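Static shocks after switching to low-pile carpet

Posted by Eusebio Arrieta, Wosville

We had the office floor replaced in February. Since then I get a shock from the filing cabinet most mornings. Humidity reads 21 percent. Is the carpet defective, or is the air too dry?

hivell93

The air is too dry. Raise it to 40 percent and test again before you contact the installer. Shoe soles also matter; rubber is worse than leather.

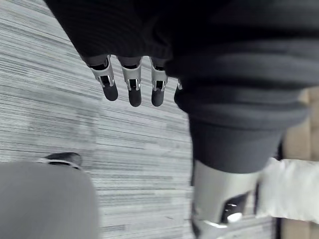
Gray carpet with a fine stripe.

Takitz

Check the spec sheet for a static rating. Some backings are conductive and some are not. An anti-static spray works for 2 months on ours, then needs another coat. Test a corner for staining first.

chiu1784

same problem at my place, got a humidifier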